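**Lastgate: Natar tenement sale and the tailings liability**

**shaftcollar** wrote:

Read the Lastgate announcement twice and I still can't see who carries the rehabilitation bond after Owino takes the Natar leases. The sale covers 11 leases and the mill. The tailings dam is listed under "associated infrastructure" with no value against it. Has anyone got the May presentation?

**grade_control** wrote:

Slide deck says the bond transfers on completion. Owino pays in two tranches, the second conditional on ministerial consent. Standard structure for a care and maintenance asset.

**shaftcollar** wrote:

The bond transfers, but the dam was raised after it was last assessed. If the estimate is stale, the buyer is underfunded from day one.

**U. Wanyama** wrote:

I did metallurgical work on Natar ore under the previous owner. Head grade isn't the problem. Recovery on the transitional material sat at 64 per cent and the mill is rated for up to 1,000 tonnes a day, so the fixed costs get spread over very little metal. Reagent consumption was also high because of the clays. 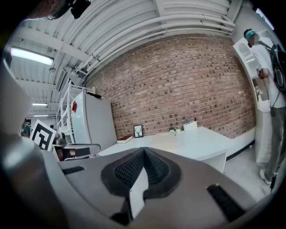
*Brick wall and desk, fluorescent lights on.*

Owino would need to blend with fresh sulphide to get a stable feed, and that means dewatering the lower levels first. I saw no dewatering budget in the announcement.

**grade_control** wrote:

Disagree on the dewatering. Their stated plan is to treat the stockpiles first and use the cash flow for the decline. You don't need the lower levels for that.

**U. Wanyama** wrote:

The stockpiles are the transitional material. They have been oxidising for years. I would assume a lower recovery than ours.

**pritusport_holder** wrote:

Pritusport looked at the same package and walked away. Draw your own conclusions.

**grade_control** wrote:

Pritusport had no debt facility at the time. Doesn't tell you much about the ore.

**shaftcollar** wrote:

Back to the bond, please. I've emailed Lastgate's company secretary for the assessment date and will post the reply if I get one.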